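The notice said the well at Haslam could tell if a person was lying, and that a hearing would be held about it in March, after the thaw, in the grange hall.

Randa Boutros read it twice on the post office door. She had lived in Haslam for eleven years and had drunk from that well for all of them, and she had told her share of lies in that time, mostly to her sister and once to the county, and the water had never said a word.

She went to the hearing anyway. She told herself it was for the heating.

The man from Woteo had set up a table at the front with a pitcher on it and a stack of paper cups. Woteo was a water company, or had been, before it moved into what the man called heritage. He wore a good coat. He said that the well had been known for its powers as far back as the mill days, that a judge from Brisholm used to send for a bucket of it before every trial, and that a person who drank and then spoke falsely would feel a tightness here. He touched his throat.

"Which judge?" Randa said.

He looked pleased to be asked. He said the records were being gathered.

"So you don't have them."

"They're being gathered," he said again, and poured himself a cup, and drank it, and said it a third time so that the room could see his throat stay loose.

People clapped. Randa looked along the row to see who. It was mostly the ones with property on the mill side, where the company wanted to put in a parking lot and a gift shop. They would be paid by the foot. She didn't hold that against them, but she noticed it.

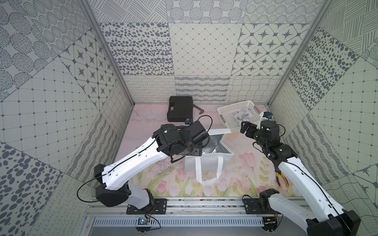

The offer was for 280 dollars a foot of frontage, and a share of the bottles after that. What the share came to depended on how many bottles, and how many bottles depended on how many people in other places would want to drink something that closed their throats. Randa thought it would be quite a few. People bought worse.

She raised her hand again. She asked if the thing had been tested.

He said it had. The company had brought in 39 people from Javorow, given each of them a cup, and asked them to state a falsehood. Thirty-one had reported a sensation.

"What did you tell them beforehand?"

"Only what the well was known for."

"Well, then," Randa said, and sat down, and found that she was the only one who thought she had made a point.

Afterward she walked home by the mill road. The snow had pulled back from the well cap and left a ring of yellow grass. It was a plain concrete cap with an iron pump on it, and the pump handle had been painted green by the high school at some point and then left alone. She worked the handle until the water came, and she cupped her hand under it and drank.

"My name is Ladan Babaei," she said.

She waited. A truck went past with its lights on.

"I am nineteen years old. I like the winters. I paid the full tax on the garage."

Her throat felt like a throat. It was cold, and the water had been cold, and if a man in a good coat had been standing beside her telling her to expect something, she supposed she might have found it.

The real Ladan Babaei lived two doors down from her and had been sitting in the back row with her boots off. She came by that evening around eight with the papers from the meeting and put them on the kitchen table without asking. They both read for a while. There were 247 signatures in favor, in a town where Randa would have guessed at fewer grown people than that, and she went down the names with a pencil and found the dentist, who had moved away, and a man named Coyle who she was fairly sure was dead.

"He could have signed before," Ladan said.

"He died in the fall. The petition is from January."

"Then his son signed, and has the same name."

That was possible. Randa put a small mark beside it and kept going. She didn't like how much she was enjoying herself.

The last page was the account of the judge, one paragraph long and typed with wide margins. It said he had sent a boy with a bucket nine miles over the ridge, and that the boy was never once stopped or delayed, and that not a drop was spilled. 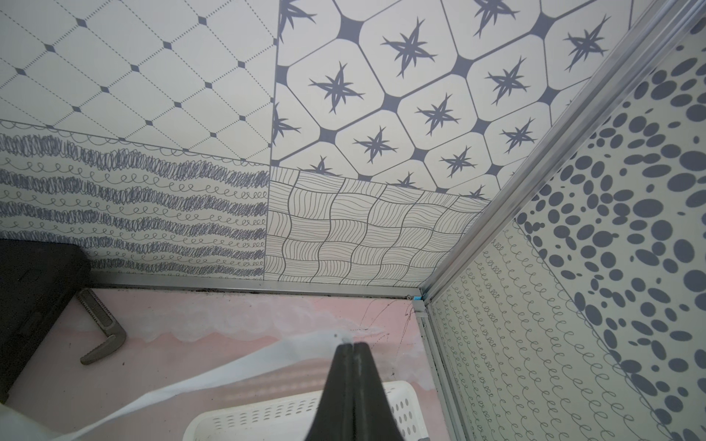
Ladan's view was that the bucket gave it away. She had carried water as a girl, she said, every day one summer when the pump was out, and you lost a third of it between the road and the porch no matter how you walked. Nine miles over a ridge and he'd have had a wet leg and a cup's worth. Whoever wrote that had only ever turned on a tap.

"You clapped, though," Randa said. "I saw you."

"My hands were cold."

"Ladan."

"I've got sixty feet on the mill side," Ladan said. "You know what my roof looks like."

Randa did know. She had held the ladder. She turned the paper over, though there was nothing on the back, and turned it face up again. Sixty feet came to a roof and then some. She did the sum twice in her head, hoping for less.

"I'm not asking you to say it's true," Ladan said. "I'm asking you to sit there next time and not say anything."

"That's the same."

"It isn't the same at all, and you know it isn't. You sat next to my mother for two years and let her think the dog was coming back."

The refrigerator came on. Randa got up and ran the tap and filled two glasses, because that was what she did when she wanted her back to someone. It was the same water. The town line had drawn from the well since before either of them came, 3338 feet of pipe, and it ran under the school and the church and the bank.

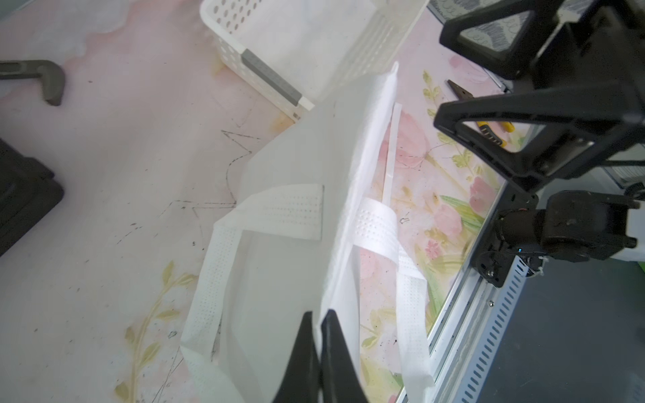
"Do you think it works?" Ladan asked.

"I think it's water," Randa said. "I think it tastes a little of iron and it's hard on the kettle."

Ladan drank half of hers and set it down on the petition, where it left a ring over the dentist.

"Fine," she said. "Ask me something."

Randa thought about it. There were several things she could have asked, and a few she had wanted to for years. There was the matter of the fence. There was what Ladan had told the county about the garage, if it was Ladan who had told them.

"Did you sign for Coyle?" she said.

Ladan looked at her for a moment. Then she coughed, a short dry cough, and put her hand flat on her collarbone and laughed, and coughed again.

"No," she said.

Randa pushed the other glass across the table to her and went to find the pencil.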